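3.2 包装回收点的投放行为

克伦伯格（Clumberg）试点区的回收点均设在住宅楼底层出入口旁，居民自行投放，不设专人值守。试点前的预调查表明，多数家庭并不区分瓦楞纸板与其他纸类，投放时常将纸箱整体放入容器，箱内残留的填充物、胶带和塑料袋也一并进入回收流。本节考察投放前处理程度与分拣损耗之间的关系，运输环节的损耗在3.4节单独讨论。

样本来自两类楼宇：一类配有楼内暂存间，另一类只在楼外设开放式投放口。两类楼宇各发放问卷600份，问卷内容包括收货频率、纸箱在家中的存放时间、是否重复使用以及投放前的处理方式。问卷由物业随月度通知单发放，回收后按楼号编码，不记录姓名。未填写楼号的问卷不进入分析。第一轮发放在10月进行，当时部分楼宇的暂存间尚在粉刷，住户暂时使用楼外投放口，这些楼宇的数据按实际使用的投放口归类。

处理程度分为三级。完全压平且去除胶带者记为A级；压平但保留胶带者记为B级；保持箱体形状者记为C级。亨德里克斯（Ruan Hendricks）在早期的编码方案中曾把“部分压平”单列一级，但两名编码员对该级的判断一致性偏低，正式编码时将其并入C级。箱体尺寸按最长边分档，最长边不足12厘米的小盒不计入，此类小盒多为覆膜纸板，在布拉斯泰克斯（Brastex）分拣线上归入混合纸。

瓦楞纸板的材料特性对C级箱体的影响较大。箱体保持立体时占用的容器空间远大于其纸板本身的体积，容器提前装满，后来的居民便把纸箱放在容器外的地面上。露天放置的纸箱受雨水影响，楞芯吸水后强度下降，打包时容易断裂，形成的短纤维碎片在筛分中流失。
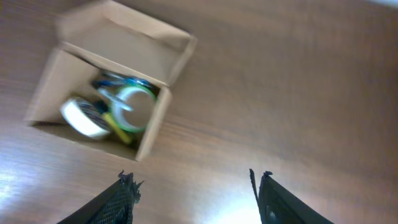
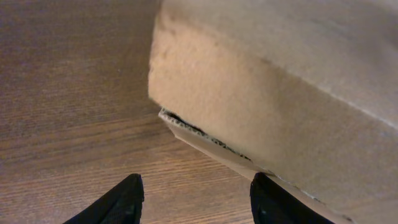
图4 木质桌面上的瓦楞纸箱

楞型对压平的难易也有影响。单瓦楞箱沿压痕折叠即可压平，双瓦楞箱需要先切开底部胶带，老年住户普遍反映费力。在尤索夫（Yusof）街区，问卷的开放题中多次出现“没有刀”“胶带撕不开”一类的回答。该街区后来在投放口旁加挂了带护罩的割刀，由于安装时间晚于第一轮问卷，其效果只能从第二轮数据中观察。

两轮数据的方向一致。配有暂存间的楼宇中，A级和B级的合计比例高于只有楼外投放口的楼宇，住户填写的家中存放时间也较短。一种可能的解释是暂存间内有台面，住户可以就地拆箱；另一种可能是暂存间的能见度较高，邻里之间的相互观察起了作用。现有问卷无法区分这两种机制，访谈材料中两种说法都有人提到。

重复使用的情况需要单独说明。一部分住户会把状态较好的纸箱留下，用于搬家、换季收纳或寄件，其中寄件用途的纸箱会离开试点区，无法追踪。问卷要求住户填写最近一次投放的纸箱是否曾被重复使用，选择“不记得”的比例较高，本文因此不将该变量纳入回归，只在描述统计中报告。

分拣端的数据由科利尔（Kollier）打包站提供。打包站每批称重一次，以1,000千克为一批，登记含水率和杂质率。杂质中胶带和塑料袋占主要部分，其次是泡沫填充物。含水率的测量采用插针式水分仪，每批在不同深度取点后取平均值。雨天到站的批次含水率明显偏高，回归中加入了到站前一日是否降雨的虚拟变量。加入该变量后，处理程度的系数有所减小，方向未变。

需要指出的是，批次与楼宇之间并非一一对应。收运车辆沿固定路线行驶，一个批次往往混有若干楼宇的纸板。我们按路线而非按楼宇匹配两端数据，这样做降低了估计精度，但避免了把混合批次错误归于单一楼宇。有2条路线在观察期内更改过停靠顺序，更改前后的数据分开处理。

住户对回收标识的理解也会影响投放结果。旧标识只写“纸类”，新标识增加了“请压平”字样和箭头示意。更换标识的楼宇中，B级比例上升，A级比例几乎没有变化，说明住户接受了压平的要求，去除胶带则没有因此成为习惯。分拣站对少量胶带有一定的容忍度，碎浆环节可以筛除大部分胶带，因此从损耗角度看，由C级转为B级的收益大于由B级转为A级的收益。3.3节据此将A级与B级合并，以压平与否作为主要解释变量，估计其对批次杂质率和含水率的影响。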